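What Is Foam Made Of?
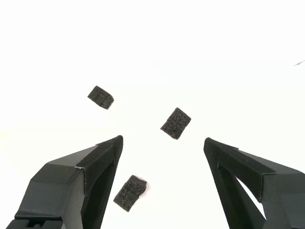 Small blocks of dark gray foam. The surface looks rough and spongy.

You probably touched some foam today. It is in couch cushions, bike helmets, shoes, and the padding inside a car seat. Bread and whipped cream are foams too, even though people don't usually call them that.

A foam is a liquid or a solid with lots of gas bubbles trapped in it. The gas is often plain air. The bubbles are called cells. Most of the space a piece of foam takes up is gas, so a big block of it can be very light.

Wet foams and solid foams

Soap suds are a wet foam. Each bubble has a thin wall of soapy water around it. Gravity pulls the water down, the walls get thinner, and the bubbles pop. That is why the suds in a sink are gone after a while.

A solid foam starts out wet and then hardens. Bread dough works this way. Yeast makes gas, the gas makes bubbles in the dough, and the heat of the oven sets the dough so the bubbles keep their shape. Tear open a slice and you will see the holes.

Cushion foam is made from liquids that are mixed in a factory. When they meet, they make gas and begin to swell. The mixture rises like a giant loaf and then turns firm. Machines cut it into slabs and blocks.

Open cells and closed cells

In some foams, the bubbles have broken into each other, so there are tiny openings from one to the next. These are called open-cell foams. Air and water can move through them. A kitchen sponge is one. When you squeeze it, air goes out. When you let go underwater, water goes in.

In other foams, every bubble is sealed. These are closed-cell foams. Water can't get inside, so they float well. Pool noodles and many life jackets are made with closed-cell foam.

Why foam is good at stopping bumps

When something hits foam, the cell walls bend and the bubbles get squashed. This takes energy away from the hit and slows it down. Soft foam springs back afterward. The hard foam in a bike helmet gets crushed and stays crushed, so a helmet that has been in a crash must be replaced.

Foam also keeps heat from moving quickly. Still air does not carry heat well, and foam is full of still air. A foam cup keeps cocoa warm for this reason, and builders put foam boards inside walls.

Foam in nature

Waves make sea foam when they stir up bits of dead algae in the water. Insects called spittlebugs make a blob of froth on plant stems and hide in it while they are young. Pumice is a rock full of holes, formed when lava with gas in it cooled fast. Some pumice is light enough to float.

Try it

You need a kitchen sponge, a piece of pool noodle, and a bowl of water.

1. Put both in the bowl and push them under.
2. Hold them there and squeeze each one a few times.
3. Let go and watch what they do.
4. Lift them out and squeeze them over the sink.

Which one held more water? Which one has open cells?

Words to know

Cell: one bubble in a foam
Froth: a mass of small bubbles
Pumice: a light volcanic rock full of holes

Written by Hawi Tilahun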